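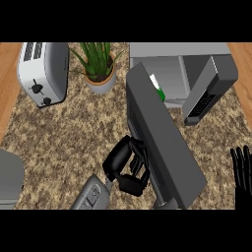
A simulated two-handed robot with one gripper beside a monitor lying on a rug, in a scene that also contains a toaster and a potted plant.

Teleoperated demonstration is a way of showing a robot a task by having a person control its arms and hands from a distance. The commands given by the operator, together with the positions of the robot's joints and usually the output of its cameras, are stored as a recording. A set of such recordings is then used to train a control program, often called a policy, to carry out the task without an operator.

The method can be used with a physical robot or with a simulated one. It is related to kinesthetic teaching, in which a person takes hold of the arm and moves it directly.

Methods of control

Several kinds of input are in use. In leader-follower systems the operator moves a smaller or similar arm, and the robot copies its joint angles. Other systems track the operator's hands with cameras, gloves or handheld controllers. The tracked movements must be converted to suit the robot, whose fingers may differ from human ones in length and number. This step is known as retargeting.

Hands with several fingers are harder to control than two-jaw grippers, as each finger adds joints that have to be set at the same time. Some systems reduce the work by linking joints together or by offering a small number of fixed grasps.

Demonstration in simulation

In a simulated scene the robot and all the objects are computer models, and contact between them is worked out by a physics engine. Household settings are common, with furniture, small appliances and other everyday goods placed on floors or worktops. Large flat objects such as monitors may be difficult to grasp from above and can call for a push, a tilt or the use of both hands.

Simulation allows a scene to be reset at once and damage to equipment is avoided. A recorded demonstration can also be replayed with changed lighting, textures or object positions. The main weakness is that friction, weight and soft contact are only approximated, so a policy trained in this way may perform less well on a real machine.

The Ratavach task set is one collection of this type. It contains 40 household tasks, of which 33 are meant for two hands and the rest for one. Its recordings are made with Griranard, a control program that accepts input from gloves and handheld controllers. A later addition, Benon, holds 19 of the same tasks performed on physical arms for comparison.

Quality of recordings

Operators differ in speed and in the route they take to a goal. Long pauses and repeated attempts are often trimmed, although some collections keep failed grasps that are followed by a recovery. Delay between the operator's movement and that of the robot tends to produce slower, more hesitant recordings.

See also

Imitation learning
Kinesthetic teaching
Motion retargeting
Remote manipulation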